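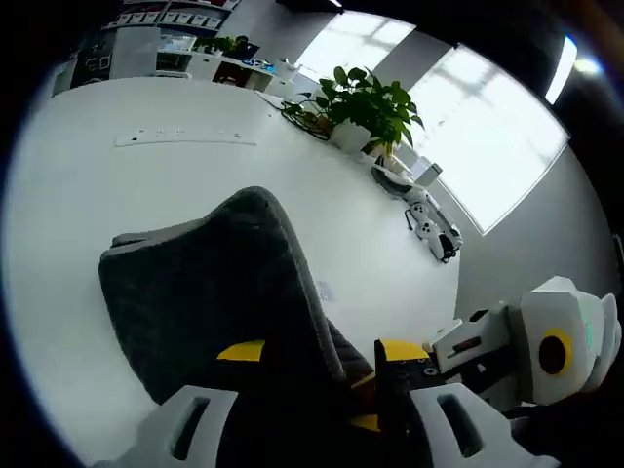 Chapter 14
Hands Before Arms: Building a Pair of Hand-Held Grippers

Most home robot projects stall at the hand. The arm gets built, because arms are fun to build and there are plenty of plans for them. It waves. It moves to a point in the air and back again. Then somebody asks it to pick up a sock, and the project goes on a shelf.

The plans are partly to blame. A typical set gives page after page to joints and motors, and a paragraph to the gripper, usually with the advice to print one you like. That is poor advice. A gripper you like the look of can still be useless on cloth, on thin plastic, on anything that bends or slides away when touched, and much of what lies on a table in a house does one or the other.

In this chapter we leave the arm alone and build the hand first, with a handle on it, so that a person can carry it to the work. You will build two. You will use them on ordinary objects, record what happens with a small camera on each one, and decide from the recordings whether the fingers are worth bolting to anything with motors in it. Plenty of readers will decide they are not. That is a fair result and a cheap one.

What you should already have

You should have worked through the chapters on printed parts and on fasteners, and you should be able to read a simple wiring drawing. You do not need a working arm. If you have one, park it at the side of the bench with its power off and route its cables where your elbows will not catch them.

You need a table you can walk around, with daylight or decent lamps, and an outlet within reach. The height matters more than people expect. If the surface is too high you will end up working with bent wrists, and bent wrists show up later as crooked grasps that you will be tempted to blame on the fingers.

The Bravo build

The design we follow is called Bravo. It was worked out over one winter in a shared workshop in Tirnville and finished in February, and it has been changed several times after that, not always for the better. We use the version current on 25 April 2022. Later versions add a thumb lever that half the users take off again.

Bravo has a light plastic shell with long slots in it, a pair of fingers that open and close in line, a replaceable tip on each finger, and a mount for a wide-angle camera above the handle. A squeeze of the hand closes the fingers. When you let go, a spring opens them. There is no motor anywhere, and readers who find that disappointing should ask themselves what a motor would tell them at this stage that their own hand would not.

The parts for a pair come to $434 if you buy everything new, cameras included. The published parts list claims less. It leaves out shipping, it leaves out spare springs, and it assumes you own a printer and that your first prints are good ones. Ours were not. You can bring the figure down a great deal with second-hand cameras, and we would, since any wide lens that focuses up close will do the job.

Vakent sells a ready-cut hardware bag for Bravo. It is convenient and the screws are the right length. The tips in the same bag are described as suitable for all household materials, and we would like to know how that was tested. Ask the same question of any part sold with the word "all" in its description.

A word on the shell

Print the shell in a light color and the tips in a bright one. The reason has nothing to do with looks. When you come to review your recordings, you need to find the tips at a glance, against dark fabric as well as against a pale table, and black tips vanish against the first while white ones vanish against the second. Yellow is a sound choice. Orange works too, unless you plan to practice on fruit.

The slots in the shell save plastic and let you see whether the linkage is moving freely. The plans also say they improve stiffness. A slot does not stiffen a part. It may cost you very little stiffness if it is placed well, and these are placed well enough.

Do not tighten the finger pivots all the way on the first assembly. Bring each screw down until the finger has no side play, back it off a hair, and work the handle until the motion feels even. If one finger arrives before the other, the linkage is off by a tooth or a print is warped. Fix it now. People do get used to a lopsided hand, and their notes then describe the habit and say nothing about the tool.

Tips: what to believe

Three sorts of tip turn up again and again in amateur builds: flat wedges, ribbed pads, and soft molded ones shaped something like a fingertip. You will find strong opinions in favor of each. You will find very few tests.

The flat wedge is the one we start with. It can slide under a low edge, it is easy to print again when it wears, and when it fails you can see why. A ribbed pad grips better on cardboard and snags on knitwear. Soft tips grip nearly everything on the first day. How they behave after dust and skin oil have had time to work on them is another matter, and reports that stop after one afternoon should be read with that in mind.

A wear claim deserves the same treatment. The Mostley pad, a popular stick-on surface for printed tips, is rated for 1,000 closures. Closures on what? A pad closing on itself in the air will last a long time. We stopped trusting ours after 70 closures on canvas, when the lower edge began to lift. You may do better, and you should write down your own count before repeating ours.

Choosing things to pick up

Beginners reach for blocks. Blocks are fine for an hour. They have flat sides, they stay put, and they make every gripper look competent.

Move on to soft goods as early as you can. A small plush cushion is close to ideal: it has bulk, it folds over on itself, and it gives you several different problems in one object. The piping along a border is a narrow ridge that a pair of tips can pinch cleanly if they come at it from the right side. The broad face is harder, because the surface gives way under the tips and there may be nothing to close on but fuzz. A care label is the hardest of the lot, thin and floppy and fixed along one edge only.

Try the piping first. Set the open fingers down so that it runs between them, and look at it before you squeeze. With two grippers, bring the second in from the side and let it meet the cushion at a different edge, so that neither tool is in the other's way. 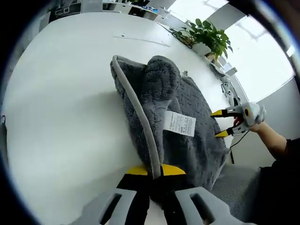 Two hands are harder than one

It is tempting to think that a second gripper doubles what you can do. For the first few sessions it will more likely slow you down. Your hands know how to cooperate when they have skin on them. Put a plastic shell around each one and much of that knowledge goes missing, starting with your sense of how hard you are pulling.

Folding shows this better than lifting. To fold a cushion with bare hands, you hold one side and bring the other across without thinking about it. With grippers you have to decide which hand is the anchor. If both pull, the fabric slides out of the weaker grip, and you may not feel it go.

One way to practice:

Hold the near edge with the left gripper and keep that hand still.
Take the far edge with the right gripper and raise it only as high as you must.
Carry it over and set it down before you open the fingers.
Release the right hand, then the left.

Change sides and do it again. Most people are much worse with the hands swapped, and a design that works only in one person's better hand has not been shown to work.

Cables will get in the way. Let them hang from the underside of each gripper and leave enough slack to reach across the table, but not so much that a loop drags over the object. Tape is good enough for a first session.

What the camera can and cannot tell you

A wide lens mounted over the fingers sees the tips, the object, and a large part of the room. The edges of the view bend, so do not try to measure anything there. Keep the contact you care about near the middle, between the fingers, and angle the mount until it stays there with the fingers both open and closed.

A bright window behind the work can wash out the far half of the table. Blinds help. So does moving to the other side of the table, if the cables will allow it.

The larger trouble is with what you conclude. A recording shows where the tips went. It does not show force, and it does not show how much your wrist was doing to rescue a bad grasp. People are very good at rescuing bad grasps. A clean recording of a folded cushion may be evidence of a good gripper, or of a patient person holding a poor one, and the two look much alike on a screen. Keep a notebook beside you, and mark every attempt where you had to twist or press down to save it.

We have seen builders skip the notebook, fit the same fingers to an arm, and spend weeks adjusting the motors. The arm had no wrist to speak of. The fingers had needed one all along.

Section 1: Printing and checking the shell

Start with the left shell. Check the parts against the drawing before you remove any support material, and lay the two halves together dry. The seam should close under light finger pressure along its whole length. If it gaps at the camera mount, print that half again more slowly and leave it on the bed until it has cooled.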